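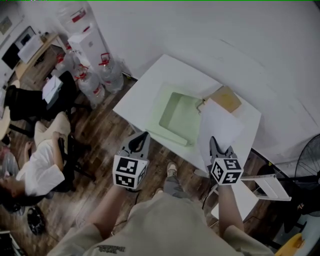
小方桌

小方桌是桌面为正方形或者接近正方形、尺寸比较小的桌子。它常见于办公室、工作间、教室和小户型住宅，一般供一个人使用，有时也供两个人面对面使用。小方桌没有统一的严格定义。在家具目录里，它有时和“边桌”“茶桌”“活动桌”放在同一类；在办公家具的目录里，它多数被叫作“辅助桌”或者“工作小桌”。

名称

“方桌”这个词在汉语里使用很早，原来主要指吃饭和待客用的桌子。边长较大、每边可以坐两个人的，习惯上叫“八仙桌”；较小的叫“四仙桌”或者“小方桌”。现代的小方桌在形状上继承了这个名称，但在结构和用途上和传统方桌的差别很大。传统方桌多用榫卯连接，桌面下面有牙板；现代小方桌多用螺钉、金属件或者折叠件连接，桌面下面常常只有横梁。

在部分地区的口语中，“小方桌”也可以指放在床上或者炕上的矮桌。本条目不讨论这一种。

结构

小方桌通常由桌面、桌腿和连接部分组成。

桌面是一块平板，四个角可以是直角，也可以磨成圆角。圆角对小孩和经常走动的人比较安全。白色和浅木色是办公环境中最普遍的颜色，原因之一是放在上面的纸张、小工具和盒子容易看清楚。不过，如果纸张也是白色的，边缘反而不明显，这时候使用者会垫一块颜色较深的板或者布。

桌腿一般有四条，也有用两个框架代替四条腿的做法。可折叠的小方桌多采用框架式，两个框架在中间交叉，或者分别折到桌面下面。

横梁安装在桌面下方，作用是把桌腿连成一个整体，减少左右摇动。木腿的桌子可以配木横梁，也可以配金属横梁。横梁的位置如果太低，坐着的人会碰到膝盖；如果紧贴桌面，桌子的稳定性又会下降。设计者要在这两者之间选择。

脚垫是很小但是重要的零件。在木地板上使用时，没有脚垫的桌腿容易留下划痕。调节式脚垫可以用来补偿地面的不平。

尺寸

小方桌的边长没有固定的数值。多数目录把边长不到 900 毫米的方形桌子列入“小”的范围，超过这个长度的就按普通方桌处理。边长 60 厘米的桌面是很常用的规格，可以放下一台笔记本电脑和一本打开的书，或者一个文件托盘和几张纸。

高度按使用姿势来决定。供坐着使用的，高度和普通书桌接近；供站着使用的要高一些，否则使用者要长时间低头和弯腰。实际工作中，很多人站着使用坐姿高度的桌子，因为工作时间短，换桌子不方便。对于短时间的整理、夹纸、装盒等动作，这样使用一般没有大问题。

材料

常用的材料有实木、人造板、金属和塑料。实木桌面手感较好，可以重新打磨，但是重量较大，在干燥的房间里可能开裂。人造板价格低，表面平，可是边缘受潮以后会膨胀，修理也困难。塑料桌面轻，适合户外和临时活动，缺点是承重较小，时间长了会变黄。金属桌面多用于维修间，办公室里用得不多，放东西的时候声音也比较大。

桌面和桌腿不一定使用同一种材料。白色桌面配白色桌腿的式样在办公室里很容易和其他家具搭配。

用途

小方桌在办公空间中主要承担主办公桌以外的工作。主办公桌上往往已经有显示器、键盘和文件，剩下的地方不够做需要两只手的事情。把小方桌放在主办公桌旁边，或者放在房间中间的空地上，就得到一个四面都能接近的工作面。

常见的用途包括：

整理纸张和文具。桌上放一个浅的托盘，托盘里收纳夹子、票据等小件，旁边放需要处理的纸。一张白色小方桌，中间是浅绿色的长方形托盘，右边是白纸和浅棕色的方形纸板，托盘和纸板之间有一个小金属夹，这是纸面工作中很典型的摆放方法。

手工和包装。折纸盒、剪纸板、贴标签都需要平整的面。纸板可以同时作为材料和垫板。

临时放置。打印出来的文件、快递、水杯常常先放在小方桌上，以后再送到别的地方。这种用法很方便，但也是小方桌变乱的主要原因。

教学和演示。小桌的四边都可以站人，讲解的人和看的人距离近，手部的动作容易看到。

桌面的布置

在小的桌面上工作，物品的位置比在大桌上更加重要。一般的做法是把容器放在中间或者不常用的手的一边，把正在处理的纸放在常用的手的一边。习惯用右手的人，托盘在左、纸在右；习惯用左手的人相反。

托盘宜选边缘较低的。边缘太高时，手伸进去取小件不方便，也会挡住后面的东西。带盖的托盘打开以后，盖子需要占一块地方，所以选择托盘时应该按打开的状态来量尺寸，不能只量关上的时候。盖子可以放在托盘靠近使用者的一侧，也可以垫在托盘下面。

夹子、回形针这类金属小件不宜直接散放在桌边。它们容易被袖子带到地上，掉在木地板的缝里以后很难发现。

和其他家具的搭配

小方桌经常和可移动的办公椅一起使用。带圆形底座或者轮子的椅子转动时需要空间，椅子和桌腿之间最好留出一只脚的宽度。如果房间里有几把椅子，不用的椅子应推到墙边或者主办公桌下面。很多办公室把不用的椅子当作放袋子和外套的地方，这样做并没有害处，只是椅子重心变高以后容易滑动。

小方桌旁边有时还放一个折叠架，用来放包或者补充桌面的面积。折叠架的高度应该等于或者稍低于桌面，否则手臂移动时会碰到它。

商品型号

市场上的小方桌多数是平板包装，由使用者自己组装。Fakero 的 Jisto 系列是固定腿的式样，桌腿和横梁先在地面上装好，再和桌面连接；该系列中编号 303 的型号用圆角桌面，编号 479 的型号用直角桌面，两者的横梁可以互换。Pevirach 的产品以折叠式为主，桌面下有一个锁扣，打开后要听到响声才算固定好。Kalniņš 工坊制作实木小方桌，按订单生产，边长由订货的人决定，交货时间较长，每年 12 月一般不接新的订单。

以上各家的零件不通用，更换脚垫时也要注意螺纹的粗细。

保养

桌面平时用拧干的软布擦拭就可以。笔迹和胶带的残胶可以用少量酒精处理，但是涂漆的表面要先在背面试一小块。白色桌面如果长期放在窗边，应该不时移动托盘和盒子的位置，避免被遮住的部分和其他部分颜色不同。

固定桌腿的螺钉在组装几个星期以后会有一点松，需要再拧紧一次。以后每次搬动以后检查一次即可。搬动时应抬桌面下的框架或者横梁，不要拖，也不要只抬桌面的一角。人造板上的螺钉孔如果已经变大，可以在孔内加木签和白胶，干透以后重新拧入。

参见

八仙桌；茶几；折叠桌；文件托盘；办公椅

联系编辑部 | 版权与使用说明 | 最后修订：2025年5月17日 | 返回顶部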